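Gritisari Queen Mattress, Medium Firm: Review After Five Months

We replaced our old spring mattress in October. It had a dip on each side and a ridge down the middle, and my back was stiff every morning until lunch. I wanted foam this time, medium firm, delivered to the door, under 500 dollars. The Gritisari queen was 485 with shipping, so that is what I ordered.

Delivery and setup

It came rolled in a box that was heavier than I expected. One person can drag it down a hallway. Getting it up a flight of stairs took two of us, and I would not try it alone. Inside the box there is a thick outer bag and a thinner one that holds the vacuum. Use the small cutter they include and keep the blade shallow. I used a kitchen knife on the first layer and came close to slicing the cover.

The foam opened up fast for the first ten minutes and then slowed down. The sheet of instructions says you can sleep on it the same night. We did, and the corners were still soft and a little short. By the next evening they had filled out.

There was a smell. It was the usual new foam smell, stronger near the seams, and it was gone in four days with the window open. If you are sensitive to that sort of thing, set it up in a spare room first.

How it sleeps

I weigh 200 pounds and sleep on my side. My husband is lighter and sleeps on his back. For him it felt right from the first night. For me it was too hard at the shoulder for the first two weeks, and I nearly sent it back. Then it eased up. I can't say how much of that was the foam and how much was me getting used to it.

It does not pass movement across the bed. He gets up at 5 a.m. for work and I mostly sleep through it now, which I never did on the springs.

Heat is the weak point. The cover is sold as cooling and I could not feel any difference from a plain one. In winter this did not matter. On warm nights I wake up with the covers kicked off. Cotton sheets helped more than anything Gritisari put in the mattress.

Sheets and the base

The mattress is 11 inches deep. Our old fitted sheets were made for something thinner and popped off at the corners, so plan on buying new ones. I tried a Purdale set with deep pockets, and they stay on.
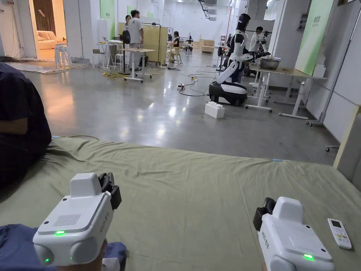 I also tried the mattress straight on the floor for the first week, before the base arrived. It was fine to sleep on but a nuisance to get up from, and you have to stand it against the wall now and then so the underside can air out. The makers say not to leave it that way long term. On a slatted base it feels a touch softer. Check the gaps between your slats, too. Ours were wide, and I added a sheet of pegboard on top.

Edges and wear

The edges are only fair. Sitting down to put on socks, I sink more than I would like – not enough to slide off, but enough to notice. Lying near the edge is fine.

After five months there is no dip that I can see or measure with a straight board laid across it. The zip on the cover is stiff and catches at one corner. The cover can be washed on cold, and it took a day and a half to dry on a rack.

Would I buy it again?

At this price, yes. My sister-in-law Judit Kun paid 1,493 for a Gatti the year before, and I have slept on it when we visit. Hers has better edges and stays cooler. I don't sleep any better on it. If you run hot or you sit on the side of the bed a lot, spend more. Otherwise the Gritisari does the job.

Four stars out of five. I took one off for the heat.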